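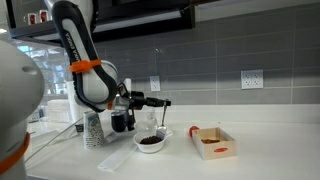 Drandurside 的投资者开放日定在星期二,地点是他们在 Berkthorpe 的种植和提取基地,凭持股证明登记,另交70块的车费和午餐费。我手里有一点他们的股票,数量少得不好意思说,前年跟着大麻概念那一波买的,之后基本没有涨过。公司每个季度都说盈利近在眼前,我现在的感觉就像看着一把金属勺子垂在白碗的碗沿边上,勺头朝下,亮闪闪的,可你就是没有喝到汤。所以这次我想去看看碗里到底有没有东西。先声明:我不是行业人士,没有收公司的钱,车费也是自己出的,下面的看法都是一个亏着钱的小股东的看法,请打折阅读。

早上八点半集合,大巴九点过才开。车上发了一个纸袋,里面有一本宣传册、一支笔、一瓶水和一份免责声明。免责声明比宣传册厚。我把它从头读到尾,因为路上没有别的事可做。里面有一句写着,参观过程中工作人员所作的任何口头陈述均不构成对未来业绩的保证,公司不承担更新的义务。后来一整天我都记着这一句,每听到一个好消息就在心里把它念一遍。

坐我旁边的是贾先生,名牌上写的是 Shengli Jia,退休前做冷链仓储。他买这只股票比我早,成本比我还高,但是心态好得多,一路上在吃自己带的茶叶蛋。他说他参加过好几家公司的开放日,经验是不要听台上讲什么,去看装卸货的地方。我当时觉得这话有点玄,下午才明白他的意思。

基地离高速出口不远,外面是一圈双层围栏,进门要交手机,换一张访客卡。所有人的手机都装进带编号的封口袋里,说是药用大麻许可证的要求。这一点我可以理解,这类生产场地管得严是应该的。只是这样一来,参观者拍不了照片。我全靠一个小本子记,字很潦草,有记错的地方欢迎一起去的股友指正。

开场是首席执行官 Felicidad Abella 讲话。她讲得很好,语速不快,没有念稿。她说公司已经走过了“许可证阶段”,进入“兑现阶段”。我翻了一下去年的股东信,去年用的词是“转化阶段”。前年的我没带在身边,印象里是“奠基阶段”。阶段倒是换得挺勤。她接着讲市场规模,放了一张全球药用大麻市场的曲线图,右边翘得很高。图的来源写在最下面,字很小,我坐在第三排看不清,散场的时候走到前面去看,投影已经关了。会后我问工作人员要这份幻灯片,对方说会发到登记邮箱,到我写这篇的时候还没有收到。

讲话之后分组参观种植区,我这组由栽培主管 Lorna Manalo 带。她是整天里我最愿意听的人。她不讲市场,只讲植株:母株怎么留,扦插之后多久换光照周期,湿度高了会长什么霉,哪一个品种他们种了两年还是不稳定。有人问她产量为什么去年下半年掉了一截,她直接说,一间花期房的除湿设备出了毛病,一整批没有过微生物检测,只能销毁。年报里对同一件事的说法是“主动优化库存结构”。我把这两句话并排抄在本子上,回家又看了一遍年报,确认自己没有读错。

说实话,光凭 Manalo 那四十来分钟,我对这家公司的好感是上升的。能种出合格的东西,又肯讲哪里种坏了,这在这个行业里算难得。可是种得好和赚得到钱之间隔着很长一段路,过去几年倒下去的大麻公司里,会种的也不少。种植面积谁都能扩,温室越盖越大,价格越卖越低,最后计提减值,这套流程我在别的股票上完整地经历过一次,不想再来一次。

我们透过玻璃看了两间花期房,人不能进去。她说目前全部房间都在用。我看到的那两间确实是满的,其余的在走廊另一头,路线没有安排,我也就没法替大家证实。有一位女士要求多走几步去看看,陪同人员很客气地说那边今天有审核准备工作,不方便。客气归客气,终究是没看成。

提取车间也是隔着玻璃看。讲解员介绍了乙醇提取和后面的蒸馏,说现有设备每月最多可以处理1,000公斤干花。我问现在每月实际处理多少。他说这要看排产。我又问上个月的排产是多少,他说这个数字属于未披露信息,需要平等地向所有投资者披露,不能单独告诉我。这个理由合规,我挑不出毛病。但是我注意到,“最多可以处理”的那个数字倒是印在宣传册里的,还印得很大。产能是一个很讨喜的数字,它只会往上走,跟卖不卖得出去没有关系。看一家种植企业,我现在会先把所有带“最大”“设计”“可达”的数字划掉,再看还剩下几行。这本宣传册划完之后,剩下的主要是地址和电话。

午餐是自助,菜还可以,鱼偏咸。每张桌子上摆着他们的新产品 Putum,一种大麻籽油软胶囊,走保健食品渠道,不含管制成分。投资者关系部的 Kristine Dela Peña 挨桌介绍,说礼盒装的定价是699,反响“超出预期”。同桌有人问预期是多少,她笑了笑,说内部预期不方便讲。那么超出了多少也就没法讲了。我对这类产品一直有疑问:大麻籽油在普通超市的货架上就有,价格便宜得多,标签上的成分也看不出本质区别。它卖的是“大麻”这两个字带来的联想,而这个联想的新鲜劲头已经过了好几年。我问她与普通大麻籽油相比多了什么,她说多了品牌故事和追溯体系。追溯体系我扫码试不了,手机在袋子里。

贾先生问的是退货率。她说要查一下再回复,认真地记了他的邮箱。贾先生坐下来继续吃鱼,说她记邮箱的姿势很专业。

下午的重头戏是财务说明会,由财务总监 Dexter Agbayani 主讲,地点在办公楼二层。会议室的空调开得很足,后排有几位午睡了过去。他的幻灯片比上午的朴素,字密,这一点我喜欢。讲的内容大致是三块:收入增长、成本下降、融资安排。收入确实在增长,这个不用怀疑,审计过的。可是如果把增长拆开,有相当一部分来自对 Ocampo 的销售。Ocampo 是一家分销商,Drandurside 去年参股了它,比例刚好不到需要并表的程度。也就是说,公司把货卖给一家自己有份的分销商,记作收入,至于分销商又把货卖给了谁、卖掉了多少,报表上看不见。

我不是说这里面一定有问题。上下游互相持股很常见,供应紧张的时候也有合理的商业理由。但是应收账款的天数同时在拉长,这两件事放在一起,我就想听一个解释。轮到提问的时候我举了手,问 Ocampo 那部分应收账款的账龄,以及期后有没有收回现金。Agbayani 先生说这个问题非常好。根据我的经验,管理层说问题非常好的时候,答案一般不怎么好。他说,Ocampo 是战略伙伴,双方有一致的长期利益,账期安排符合行业惯例,公司对回款有充分信心。我追问期后回款的金额,他说会在下一次定期报告中体现。话筒随后就传到别人手里去了。

后面一位股东问分红,回答是现阶段优先再投资。又有一位问会不会增发,回答是公司“不排除任何能够为股东创造价值的融资方式”。我把它翻译成大白话就是会增发,只是时间没定。还有一位大哥站起来讲了五分钟自己对大麻合法化趋势的看法,没有问题,讲完坐下,全场鼓掌,Abella 女士也鼓掌。这位大哥的发言是下午掌声最响的一次。

关于合法化,我也说两句。每一次开放日、每一篇荐股文章都会把政策放开当作催化剂。我以前信,买入的理由里这一条排在第一。可是放开之后发生过什么,看看已经走过一遍的市场就知道:牌照变多,批发价跌,地下市场没有消失,税和合规费用把中间那一层利润吃掉。政策放开对消费者可能是好事,对病人可能是好事,对一家早早拿到稀缺牌照、靠牌照稀缺性估值的公司是不是好事,我现在很怀疑。台上没有谈到这一点。我本来想问第二个问题,就是这个,没有再轮到我。

茶歇的时候贾先生把我拉到办公楼侧面的窗户边上,从那里可以看到发货区。他看得很仔细,看月台,看地上的胶条,看叉车停的位置。我们站在那里喝完了一杯咖啡,中间没有车进来。他说一个下午看不出什么,也许人家都是早上出货,也许为了安全,开放日专门错开了。他只是说,他以前管的仓库,周二下午三点是最吵的时候。说完他就去拿饼干了。我把这件事写下来,但是请各位不要拿它当证据,一杯咖啡的时间说明不了一家公司的销量。

散场前要填一份反馈表,从一到五打分。题目包括“您对公司的战略方向是否更有信心”和“您是否愿意向亲友推荐本公司股票”,没有一道题是问披露够不够的。我在空白处写了三行字,问期后回款、问实际排产、问走廊那头的房间。收表的小姑娘看了一眼,说字好多。签到表上我看到最后的编号是206,会场里似乎坐不下这么多人,估计有登记了没来的。之后公司发的新闻稿里写的是“逾两百位投资者亲临现场”。

回程的车上大家都比较累,前排有两位在讨论要不要补仓,结论是再跌一点就补。手机拿回来之后我查了当天的股价,微涨,成交量很小。看样子市场对这个开放日没有太多想法。

有股友在群里问我到底去还是留,我把自己的做法写在这里,不构成建议。我没有当场卖,也没有加。下一份定期报告出来,我只看两个地方:一个是 Ocampo 的应收账款余额有没有降下来,另一个是经营现金流和利润之间的差额。如果应收还在涨,我就认亏走人。如果降了,我会承认今天想多了,继续拿着,在这里补一篇更正。Putum 卖得好不好我不打算跟踪,即使卖得好,按现在的体量也撑不起这个市值。

另外几件小事,给下次想去的人参考。大巴上的座位是随便坐的,早点上车可以避开轮子上面那一排。访客卡要还,丢了要赔。厂区里要走不少路,有一段是碎石地,不要穿新鞋。纸笔一定自己带,发的那支笔写到提取车间就没水了。想提问的坐左边,话筒是从左边开始传的。想看全部花期房的,可以提前给投资者关系部写邮件申请,Dela Peña 女士说他们“会酌情考虑”。我已经写了,有回复的话会贴在评论区。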